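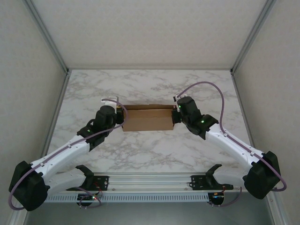 Our group's project this term deals with how a person teaches a machine to do a job that needs two hands. For the field part of the project we spent an afternoon at the open day held by Skirora, a small automation company that works with packaging firms, and this report covers what we were shown, what we asked, and how it changed the plan for our own build. The station we spent the most time at has two white arms set facing inward over a tabletop with a marble pattern, inside an enclosure with pale gray walls. The job being run there was holding a low cardboard carton between the two grippers, one on each short end. Purple cables are clipped along both arms and loop up over the grippers, and we come back to those cables below, as they ended up mattering for our own design.

Report by Embla Torvik and Njål Backlund
Project course in automation, second year
Handed in January 7, 2021

Background

The course asks every group to pick a task that is easy for people and hard for machines. We picked carrying a box. A person picks up a box with both hands and does not think about it. Each hand presses inward, the elbows bend, and the box goes up. If one hand pushes a little harder than the other, the other hand answers. With two separate robot arms all of this has to come from somewhere, either from a program or from recorded motions that a person made.

Before the visit we had built one arm from a kit, which we call Bakke. It has a simple two-finger gripper and can pick up a foam block. The second arm was still in parts on the bench. We had read about three ways of making two arms work together, but we had not seen any of them running, and our supervisor, Signe Amundsen, suggested that we go and look before ordering more motors.

The visit

The open day was arranged as stations, and visitors were taken through in small groups. Our guide was Ottar Engström, who works on the control side. His sister Solveig Engström runs the training side and took over for the second half. Both answered questions without hurrying us, even when the next group was waiting.

At the first station there was a talk about a sorting line. The company's scheduling program is called Urkurent, and it decides which cell gets which order. This was interesting but not close to our topic, so we leave it out of this report except to say that the program only knows that a cell is busy, free or stopped. It knows nothing about what the arms are doing.

The second station was the two-arm station. Ottar Engström explained that it is used for trying out handling tasks before anyone decides whether they are worth putting on a line. He called it the Zuvus cell, and we use the same name from here on.

How the box task is set up

The carton is held by squeezing. Neither gripper goes under it. We had assumed that a robot would need to reach beneath a box or use suction, and we asked why this was not done. The answer was that suction works well on a clean flat top, but many customers have boxes with flaps and seams and open tops, and a suction cup leaks on those. Getting under the box would need thin fingers and a gap to slide them into. Pressing on the two ends works for a wide range of sizes, provided that the arms agree on how far apart they should be.

That last part is where the difficulty is. If the arms are too far apart the box slips. If they are too close the cardboard buckles. The company uses two rules in the control program:

The distance between the grippers is treated as one value that both arms share. When the left arm moves, the right arm is given a matching move at the same time.

The motor current in each arm is watched. A rise in current means the arm is pushing against something. When it passes a limit, the arm stops closing and holds.

We asked how the limit is chosen. Solveig Engström said they start low and raise it in small steps with an empty box until it no longer slips, and then repeat with a filled one. There is no formula for it. She said the cardboard matters more than the weight, and that a box that has been used many times gets soft at the ends and needs a different value.

Teaching by recording

The part most useful to us was how the motions are made. We had planned to write out every position by hand. At Skirora a person guides the motion, the positions are stored, and a program is trained on the stored runs. For a new task they collect 200 runs. Of these they normally throw away a part, such as runs where the person hesitated for a long time or corrected the same mistake more than once. In the box task they kept 66 in the first round and then decided that it was too few and recorded again.

Solveig Engström told us that the most common error by new people is doing the task too well. If each run starts with the box in exactly the same place, the program learns only that place. The box should be put down a little to the left, a little to the right, and turned slightly, and the person should deal with it each time. We wrote this down word for word because we had made the same mistake with the foam block. Our block always stood on a tape cross, and Bakke has never been able to pick it up from anywhere else.

She also mentioned the surface. A table with a pattern gives a camera more to look at than a plain one, but it can also confuse a program that is looking for edges. They have tried both and have not settled on an answer. We have only a plain white board at school, so we cannot say anything about this from our own work.

Things we noticed about the build

We are not mechanical engineers and may have missed a lot, but these points were useful to us.

Cables. On our own arm the cable is taped along the outside with no slack at the wrist, and it has been pulled out of the connector twice. On the Zuvus arms the cable is clipped to the white link at intervals and then left to make a wide loop at the gripper. The loop looks untidy, but it gives the wrist cable to use when it turns. We changed Bakke the week after the visit and have not had a pulled connector since.

Status lights. There are small green lights on the joint housings. Our arm has no lights at all, and when it does not move we have to guess whether the fault is in the power, the cable or the code. A light on each joint would narrow this down a great deal. We have added it to the parts list.

Placement of the arms. The shoulders sit at the two near corners, and the arms reach up and inward from there. We had drawn ours side by side in the middle of the board, where they would have bumped elbows on any wide box. This drawing has been thrown out.

Walls. The enclosure has side walls and a back wall. Ottar Engström said that a box dropped inside the walls stays inside the walls, and that people walking past in the background can also upset the cameras. We had been running Bakke on an open bench next to the door.

Questions we did not get answered

We asked what happens when one arm loses its grip and the other does not. The answer was that both arms should stop, but that how fast they stop depends on the task, and this was not something that could be shown on an open day. We also asked what the cell had cost. We were told that this is decided together with each customer, so we have no number to compare with our own budget.

A student from another school asked if the same training could be used for a box of a different size. Solveig Engström said sometimes. A slightly longer box usually works, while a much taller one does not, and they would rather record new runs than trust it. It would have been good to see this tried with two sizes, but the time at each station was limited.

What we changed in our project

The original plan was to have both arms carry a shoe box from one end of the board to the other. After the visit we cut this down. The new goal is to have both arms hold the box between them, lift it a short way, and set it down again in the same place. Carrying it sideways is moved to an optional last stage.

We also moved the order of the work around. Earlier we had planned to finish both arms and then start on the program. Now the shared distance rule is being written first and tested with Bakke on one side and a fixed wooden block on the other. If one arm can press a box against a block and stop at the right moment, the second arm should be less work - at least that is our hope.

For the recordings we have dropped the tape cross. Njål Backlund puts the box down and Embla Torvik guides the arm, and the one guiding looks away while the box is placed. We have not yet decided how many runs we can manage in the lab hours we have. It will be far fewer than the company uses.

Remaining work in January

Mount the second shoulder at the right-hand corner of the board.
Put clips on both arms and leave a loop at each wrist.
Read motor current from both grippers and log it to a file.
Find a current limit for an empty shoe box, then for one with books in it.
Build side walls from leftover panel, if the workshop has any.

Signe Amundsen has read a draft of this report and asked us to add a drawing of the new arm placement. It will be handed in with the next part, together with the current logs.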